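PUNDDALE, 29 July 2018 – The lost and found at the Punddale Public Library has outgrown its closet, and staff are asking people to come and get their belongings before the end of the summer reading program.

Items left behind since June are being sorted in the front lounge, where patrons can look through them during regular hours. The library has logged 84 unclaimed items so far this summer, branch manager Imke Lindemann said. Last summer's total was 80.

"We used to get mostly water bottles and sweaters," Lindemann said. "Now people come in to work for the day and they bring half a desk with them."

Computer accessories make up a good share of the pile. Chargers and headphones are the most common, followed by mice and mouse pads. Stickers, craft paper and other small supplies turn up after the Thursday drop-in sessions in the children's room, and umbrellas show up year-round.

Desk clerk Torben Brinkmann said anyone who wants to claim something should ask at the front counter and be ready to describe it. Phones, wallets, keys and anything with a name on it are kept behind the counter and are not put out in the lounge. Owners of those items are called when a number can be found.

Claiming is free. A library card is not required, but people picking up electronics will be asked to sign for them.

Yurani Agudelo, who lives on Eichhorn Street, stopped in Friday to look for a calculator her son lost in June. She did not find it, but she left with a lunch bag she had already replaced.

"I bought the same one again two weeks ago," Agudelo said. "So now we have two."

The closet that normally holds lost items is 12 square feet and also stores the folding signs used on election days. Lindemann said the signs have to be reachable by early next month, so the shelves need to be cleared either way.
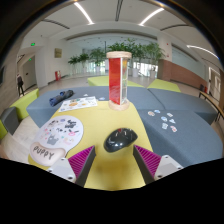
*A computer mouse, a "PUPPY" mouse pad with a wrist rest, and small stickers set out on the yellow tabletop and gray bench seating.*

Items still unclaimed when the reading program ends will go to the Friends of the Library sale. Stickers, paper and other craft supplies will go back to the children's room. The last sale brought in $1,291, which paid for new picture books and a repair to the book return.

Questions can be directed to the front counter or to extension 2207. The library is closed on Sundays.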